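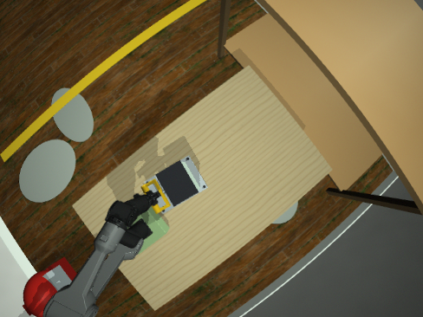

渲染图：浅色木纹桌面，平放一台黑屏浅框平板

职业摔角赛事观众视频的归档与时间轴对齐方法

适用范围：小型摔角团体的自办赛事，现场没有专职转播团队，录像来源为一台固定机位加若干观众投稿。本文以 Kallwood 团体八月在 Firkville 体育馆的一场比赛为例，当晚共 6 场对战，收到投稿 157 段。文中命令在 Linux 与 macOS 下均可执行，Windows 用户需自行替换路径分隔符。

一、准备

所需软件：ffmpeg（含 ffprobe）、exiftool、任一可显示音频波形的剪辑软件。
所需数据：固定机位的完整录像，当晚的对战表，响铃记录。

响铃记录由计时员填写，每场至少两行：开赛铃与终赛铃，精确到秒。如果计时员使用的是手表，开场前应与固定机位对一次时，做法是对着镜头举表五秒。Kallwood 当晚的计时员是 Trefor Rowlands，记录为纸质，赛后由 Lise MacLeod 录入表格。录入时漏了第三场的开赛铃，后面第四节会讲如何补。

二、目录结构

按以下方式建立目录：

/event
/event/00_raw
/event/01_master
/event/02_aligned
/event/03_reject
/event/log

00_raw 只读。收到的文件原样放入，不改名，不转码。改名在复制到 02_aligned 时进行。设置只读权限：

chmod -R a-w /event/00_raw

固定机位录像放入 01_master。若摄像机按 4 GB 分段写卡，先用 concat 方式无损合并：

ffmpeg -f concat -safe 0 -i list.txt -c copy master.mp4

list.txt 每行一个文件，格式为 file '路径'，顺序必须与拍摄顺序一致。合并后用 ffprobe 检查总时长，与各段之和相差超过一秒时应重做。

三、元数据提取

对 00_raw 执行：

exiftool -csv -CreateDate -Duration -Rotation -VideoFrameRate /event/00_raw > /event/log/meta.csv

需要注意三点。

1. 手机视频的 CreateDate 多为 UTC，部分机型写入本地时间。两种情况会混在同一批投稿里，判断方法是看换算后的时间是否落在赛事时段内。
2. 经聊天软件转发的文件通常丢失拍摄时间，CreateDate 为空、为零或为转发时间。此类文件标记为 NT，只能靠音频对齐。
3. 手机多采用可变帧率。VideoFrameRate 显示为 29.97 并不代表全程恒定。

拍摄时间可用的文件，先按时间粗分到各场对战；NT 文件统一放在最后处理。

四、音频对齐

铃声是最可靠的对齐点。铃声起音陡，在波形上表现为一条竖直前沿，现场噪声再大也容易辨认。优先级如下：

开赛铃 ＞ 终赛铃 ＞ 裁判三次拍垫 ＞ 入场音乐 ＞ 观众齐声读数

拍垫声在远处座位的录音里较弱，前沿可能被欢呼盖住。入场音乐适合粗对齐，若曲子有循环段落，容易错位整整一个循环，对完要用画面复核。

从每个文件提取单声道音频：

ffmpeg -i in.mp4 -vn -ac 1 -ar 48000 out.wav

在剪辑软件中把 out.wav 与主录像音轨上下排列，以主录像为基准移动，记录偏移量，单位为毫秒。声音每传播 34 米约需 100 毫秒，看台后排的文件需要扣除这部分，否则画面会比主录像提前。Firkville 体育馆不大，座位区最远处的影响约两到三帧。

缺失的响铃时间按同样方法从主录像音轨读取。第三场的开赛铃即如此补入，位置是主录像第 1,903 秒。补入的数值在表格中加 R 标记，与计时员的原始记录区分。

五、漂移校正

长度超过十分钟的文件应检查漂移。在首尾各取一个对齐点，分别计算偏移量，两者相差不足一帧可忽略。超过一帧时先转为恒定帧率：

ffmpeg -i in.mp4 -vf fps=30 -c:v libx264 -crf 18 -c:a copy out.mp4

转换后仍有漂移，则在中间再取一点。三点呈线性的，用 atempo 和 setpts 按比例修正；不呈线性的，多半是拍摄中断过，应在断点处切开，分别对齐。

六、命名

格式：场次_座区_偏移量_序号

例：M3_E_1912450_02.mp4

场次用 M1 至 M6，入场和幕间分别用 EN 与 IN。座区用 N、S、E、W，无法判断时用 X。偏移量为该文件首帧在主录像中的毫秒位置，不补零。

七、筛除

下列文件移入 03_reject，并在 log 中注明原因代码：

A 时长不足三秒
B 与另一文件逐字节相同（用 sha256sum 比对）
C 拍摄于洗手间、更衣室或后台通道
D 画面主体为未成年观众，且未附监护人同意
E 无法对齐

C 类文件不得复制到其他磁盘，交由赛事负责人处理。本团体由 Sieglinde Reuter 负责，其他团体应事先指定一人，并写入投稿须知。E 类文件保留，日后若有新的投稿覆盖同一时段，可再试一次。

八、校验与备份

完成后对整个 02_aligned 生成校验文件：

find /event/02_aligned -type f -exec sha256sum {} + > /event/log/sums.txt

备份两份，存放于不同地点。复制后在目标盘上运行 sha256sum -c 核对，核对前先把 sums.txt 中的路径改为目标盘路径。

常见问题

主录像在第二场中途断电，怎么办？
选一段覆盖断电时段的观众视频作为临时基准，先与断电前的主录像对齐，再向后延伸。log 中写明起止点。

投稿为竖屏，是否需要旋转？
不需要。保留 Rotation 标记，由播放器处理。

修订记录
2022年11月6日：第五节增加非线性漂移的处理方法，由 Darcy Grewal 提出。第七节增加代码 D。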